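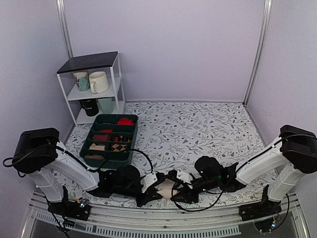
Ticket 1126
Product: Helero two-shelf stand, white legs, black top
Category: Assembly and stability
Status: Open, then closed by customer
Opened: September 28, 2000

Customer wrote:

Hello there, and thank you in advance for reading all of this, I do tend to go on. I bought the Helero stand from Waaka to keep my mugs on, together with one of the dark green Cetent organizer trays for my cloths and coasters, and for the most part I'm very pleased with both. My trouble is with the stand. It rocks. It isn't a dreadful rock, but whenever I lift a mug off the middle shelf the whole thing gives a little tick against the floor and the mugs on the bottom shelf chatter at each other, and I've become so tuned in to the noise that I hear it from the next room.

I've got four mugs on it. The white one with the teal and green pattern and the plain cream one live on the middle shelf, and the black one and the pale mint green one are underneath. I leave the top bare for now as I don't trust it. The floor is covered with a patterned paper, white with grey branches and leaves on it, which I put down in January and am very fond of, so I'd rather not go dragging things back and forth over it if I can help it.

I've tightened everything I could find to tighten. Is there a trick to it, or have I got a bad leg?

Helero support replied:

Thank you for such a thorough note, and I'm glad the mugs have found a home. Please don't apologize for the length, it saves me asking half the questions.

A rock like yours is nearly always one of two things. Either the stand was tightened up fully at one corner before the others were in, which leaves it with a slight twist, or the floor underneath isn't quite flat. Could I ask you to try the following when you have a quiet half hour?

1. Take all the mugs off and put them somewhere safe.
2. Lift the stand (please don't slide it, with that paper in mind) and set it on a kitchen counter or a table you know is level.
3. Press on each corner of the black top in turn and tell me which ones move.
4. Back off every screw half a turn, press down in the middle of the top with your palm, and snug them up again going corner to opposite corner, a little at a time.
5. Put it back and try it again before the mugs go on.

You're well within the weight, by the way. The stand is rated for 4000 grams on the top and 3000 on each shelf below, and a couple of mugs won't come anywhere near that.

Customer wrote:

Well, I did all of it, and I had to clear the counter first so it took rather longer than your half hour! On the counter it did move, back left and front right, just as it had on the floor. I backed off the screws and went round again the way you said, and now on the counter it's as steady as you like. Back in its corner there is still the faintest tick at the back left, though you have to go looking for it.

I should mention the tray sits right up in front of the stand, so I had to lift that out too, full of cloths. The red one is always escaping from its compartment. Would the tray be pushing on a leg, do you think?

Helero support replied:

That's very good news about the counter, it means the frame is square now and you don't have a bad leg. What's left is the floor. Have a feel under the back left with your fingertips and see if the paper has lifted or folded over on itself, as it can near a wall. Smooth it flat if so. If it's already flat, one of the thin felt dots from the Astlow pack, part 43, under that leg should do it. I can put a pack in the mail for you at no charge.

As for the tray, it could be if it's touching. Leave a finger's width between the two and you'll know either way.

Customer wrote:

It was the paper! There was a little ridge right where the leg goes, and I'd never have thought to feel for it. I've pressed it down and moved the tray forward a finger, and there's no tick at all that I can hear. The mugs are back where they were. I'd still like the felt dots if the offer stands, as one of my kitchen chairs could do with them. You can close this one, and thank you again for being so patient with me.

Resolution: Frame re-squared, floor covering flattened under back left leg. Felt dots mailed as courtesy. No parts replaced.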